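Ticket 196: shared calendar shows bookings an hour late
Product: Lolum Calendar
Opened: 2021-05-11
Status: open

Hello again! First off, I love the new week view, it's a joy to use. The snag is that every booking made on the web page turns up on our phones an hour later than it should. A 9.30 slot shows as 10.30. Bookings made on a phone are fine everywhere.

Tried so far: logged out and in, cleared the cache, removed the Ondow room calendar and added it back. Same result each time.

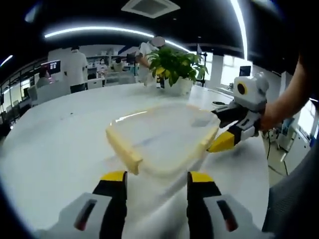
Clilitero support: Thanks for the clear notes. Please open Settings, then Region, and tell us which time zone the web page is using, and whether "adjust for summer time" is ticked.

Ooh, good call — it was ticked, and the zone was set to "UTC+1 (fixed)". So it may be adding the hour twice? I changed the zone to London and made a test booking.
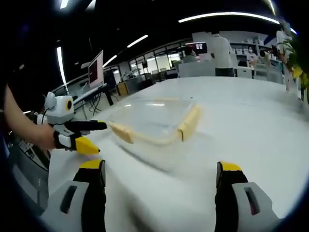
The test came through at the right time on both phones, hooray! Older bookings haven't moved though, and there are 149 of them going back to April. The repeating ones for the Demissie room are the worst.

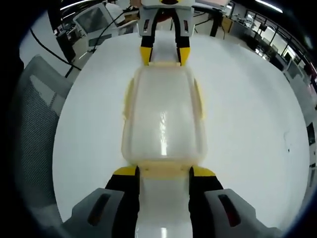 Clilitero support replied that old entries keep the zone they were saved with, and asked for an export of the calendar before running the repair at their end.

Export attached. Brilliant, thank you!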